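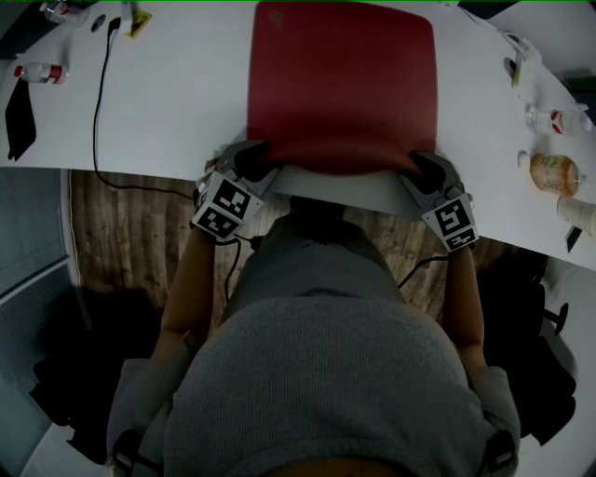

白色大桌上的红色模压板件，边角是圆的。

椅子要让人坐得住，也要让人站得起来：访家具修理师 Cyrill Fuchs

Cyrill Fuchs 的工作间在 Turton 老城区的一条斜街上，门很窄，大件的家具要从后院进去。我去的时候是 8月3日，天气很热，他把前后两扇门都打开了，风从街上一直吹到院子里。他请我坐下，然后看了一会儿我怎么坐，才给我倒水。

“我不是不礼貌，”他说，“我看人坐下已经成了习惯。一个人坐下来的前几秒钟，会告诉我很多事情。他先用手找扶手，还是直接把重量放下去？他的背靠不靠？你刚才没有靠。”

他修椅子修了很多年，主要是二十世纪后半期的公共座椅：学校的、车站等候室的、小剧院的、医院走廊的。这一类椅子很少有人收藏，也很少有人写书来讲。它们的设计者多数没有留下名字。但是 Fuchs 认为，大多数人一生中坐得最久的，恰好是这些椅子。

他开始做这一行，是因为父亲的一个朋友在 Pindden 的小学管理仓库。那个仓库里堆着五十四把坏了的课椅，学校想要全部扔掉，买新的。Fuchs 那时候刚刚从木工学校毕业，没有固定的工作，他说可以试一试。

“我当时完全不懂塑料，也不太懂金属管。我在学校里学的是榫头、胶、木头的纹理。我把第一把课椅翻过来，看见四颗铆钉，不知道应该怎么办。”他笑着说，“我用了一个下午，才取下来一颗。后来我才知道有专门的钻头。”

那一批课椅，他最后修好了大部分，剩下的拆开做零件。学校付的钱不多，不过校长介绍他去了另一所学校，另一所学校又介绍他去了一个剧院。他说自己从来没有做过广告，直到现在，工作间的门上也只有一张手写的纸条，写着开门的时间。

我问他，公共座椅最容易坏在什么地方。

“坏在连接的地方。座面本身很少坏。不管是木头弯出来的，还是模子里压出来的，座面的形状是连续的，力量可以散开。可是到了和腿连接的那几个点，力量就集中了。孩子喜欢往后仰，只用两条后腿着地，这时候后面的两个点承受了几乎全部的重量。老师每天都说不要这样坐，已经说了几代人了，没有用。所以我说，设计的人应该接受孩子会这样坐。”

他从架子上拿下来一个旧的连接件给我看。这是 Sjöberg 工厂的产品，一个不大的、镇里人都知道的厂，早就停产了。连接件的中间有一层橡胶，已经变得很硬。Fuchs 认为这层橡胶是很聪明的做法：人往后仰的时候，座面可以跟着动一点点，铆钉就不会直接受力。

“问题是橡胶会老。它老了以后，比没有橡胶还要坏，因为它变成了一块硬的、会碎的东西。工厂的说明书里写了，橡胶应该每五年换一次。你觉得有哪一所学校换过？我一所也没有见过。说明书大概在椅子送到的那一天就丢掉了。”

谈到座面前面的边，他说得特别详细。他认为一把椅子舒服不舒服，前边的这一条边要负一半的责任。边太直、太硬，会压住大腿下面，人坐久了脚会麻。所以好的座面，前边要向下弯，弯得慢一些。他用手在空气中画了一条线给我看，画了两次，第二次比第一次更平。

“很多便宜的椅子，这里弯得太急。从侧面看很漂亮，很精神，拍照片也好看。但是你坐上去，四十分钟以后就要换姿势。如果是等候室，也许有人觉得这样正好，病人不会坐太久。”他停了一下，又说，“这句话你可以写进去，我不怕。”

颜色也是我们谈得比较久的一个题目。公共座椅的颜色，在不同的年代有很大的差别。Fuchs 说，他修过的椅子里面，红色和橙色的多数是给剧院和食堂的，灰色和绿色的多数给办公室和医院。红色最难处理。红色晒了太阳以后，会先变粉，再变白，而且一把椅子上不同的地方变得不一样，靠背比座面快，因为座面经常被人盖住。

“有的顾客拿来一把红椅子，说请你恢复成原来的颜色。我问他，你知道原来的颜色吗？他说知道，很鲜艳的红。然后我把螺丝下面的垫片取下来，垫片盖住的地方没有见过太阳，那里才是原来的颜色。常常是很深的红，一点也不鲜艳。顾客看了有时候会失望。他记得的颜色，是椅子已经旧了以后的颜色，是他小时候看到的那个。”

那么，这时候他怎么做呢？

“我问他要哪一个。两个都可以，都是真的。不过我不给塑料喷漆，这是我的一个原则。喷漆的椅子看起来很新，过两个冬天，坐的地方就开始掉皮。我只打磨，抛光，能回来多少就是多少。”

他的妻子在 Okach 的一所中学教地理，每天坐火车去。Fuchs 说，她是他最严格的批评者。有一次他修好了一排等候椅，自己非常满意，请她来看。她坐下以后说，椅子很好，可是她站起来的时候觉得困难。他起初不同意，后来请了邻居家的老人来坐，老人也说困难。

“她说得对。我只想着坐，没有想着站起来。那排椅子的座面后面太低，人坐进去像坐进一个碗里。年轻人没有问题，老人要用手撑，而那排椅子没有扶手。我在后腿下面加了垫块，把后面抬高了一点，只是一点，就不一样了。从那以后，我检查每一把椅子都要检查两遍，一遍是坐下去，一遍是站起来。”

我在工作间里待了一个上午，其间来了三位顾客。一位是来取凳子的，付了钱就走了。另一位带来一把折叠椅，打开以后合不上。Fuchs 把它放倒，用拇指推了一下某个地方，椅子就合上了，他没有收钱。第三位只是来问，旧的礼堂座椅值不值得修。那个人走了以后，Fuchs 对我说，这样的问题他不喜欢回答。

“值不值得，要看和什么比较。和新的比较，常常不值得，我的工时比一把新椅子贵，这个我不骗人。但是如果礼堂的座位是一排一排连在一起的，地面上的孔也是按照那个距离打的，你买新的椅子，就要连地板一起换。很多人算账的时候，忘记了地板。”

现在他有一个学徒，每个星期来四天。他对学徒的要求不复杂：先学会拆，再学会修。头几个月，学徒只做拆的工作，每一颗螺丝放在一个小纸袋里，纸袋上写清楚位置。Fuchs 自己年轻的时候没有这个习惯，他说为此吃过很多苦。有一年 4月，他把一套剧院座椅的螺丝全部倒在一个桶里，以为都是一样的，装回去的时候才发现有两种长度，只差一点点。长的那种拧到短的孔里，会从座面上面顶出来。

“观众坐上去，裤子就破了。我赔了一条裤子，还好只有一条。”

关于以后的计划，他谈得很少。工作间的租约还有两年，房东的儿子可能想把房子改成公寓。Fuchs 看过 Pindden 那边的一个旧马厩，地方大，光线也好，可是冬天没有办法取暖，胶在那样的温度下面干不了。他还在找。他也想把这些年记下来的尺寸整理成一本小册子，把不同厂家的孔距、管径、铆钉的型号都写进去，让别的修理师可以用。笔记已经写满了好几个本子，字很小，有的页上沾了胶，翻不开。

我问他，自己家里用什么椅子。他想了想，说厨房里的椅子没有两把是一样的，都是顾客不要了的。其中有一把是 Pindden 小学的课椅，尺寸是给九岁孩子的，他的膝盖放不进桌子下面，但是早上喝咖啡，他一般还是坐那一把。

离开的时候，他送我到后院的门口。院子里放着一排等着上油的木靠背，他一边和我说话，一边把它们一块一块翻过来，让另外一面也晒到太阳。

工作间上午开门，下午需要先打电话预约。大件家具请从后院进。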